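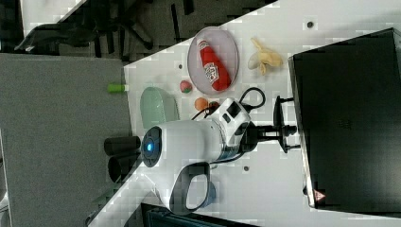
I'm happy to send you this update on the operating rules your grant lets us write, and I'm sorry it comes a little later than I promised in our last call! As you know, the Prakier project set out to produce a plain, usable set of good-practice rules for small robot arms working at table height, the kind a school or a care kitchen might one day own. We began with the rule we all expected to be easy, the one on reach. Our first draft spoke only of what lies on the tabletop, but an arm can hold its gripper fingers out past the table edge, over the floor, and a rule that stops at the tabletop has nothing to say about a person walking by. The new wording covers the arm's full reach, floor included, and I feel much better about it.

The second piece of work was the rule on doors and hinged panels, which has kept us busy since the Bielecka workshop. We now ask that any appliance in reach be listed on the setup sheet, together with the position its door should be in before the arm is allowed to move. The sheet also has a line for cables – where they run and who checked them.

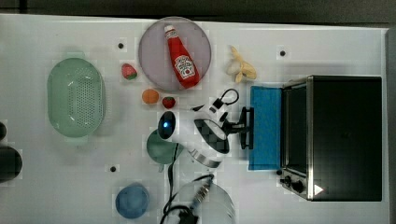
Shagufta Talpur wrote back on the draft that a setup sheet is only as good as the time people are given to fill it in, and that she would gladly trade half our wording for one page an operator can finish while standing up. We took this to heart (it stung a bit, I'll admit) and cut the sheet from 4 pages to 2. The longer notes have moved into an appendix, filed as document 3009, for anyone who wants the reasoning.

Third, there is the rule on objects. We had a long and rather enjoyable discussion about whether light things such as toy food need the same care as cups and bowls, and we settled on yes, the layout is recorded in full each time. It is dull work, but it makes one session comparable with the next. 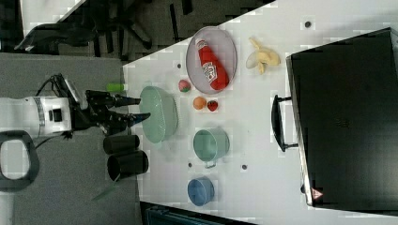

Gripper open beside the pale green colander, with the toy fruit close by.

The Flurkach site has agreed to try the whole set through May, and Fadon will follow once its staff have had their training. We have set aside 200 printed copies for the two sites and would welcome your thoughts on the cover text before they go out.
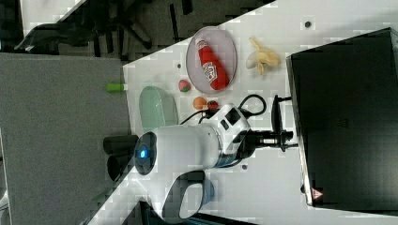

One reader of the draft asked that the rules say plainly who may restart an arm after a stop, as the present text leaves it to whoever happens to be nearest. I think that is quite right, and we are adding a named person for each shift – your comments on that clause would be very welcome by 22nd February.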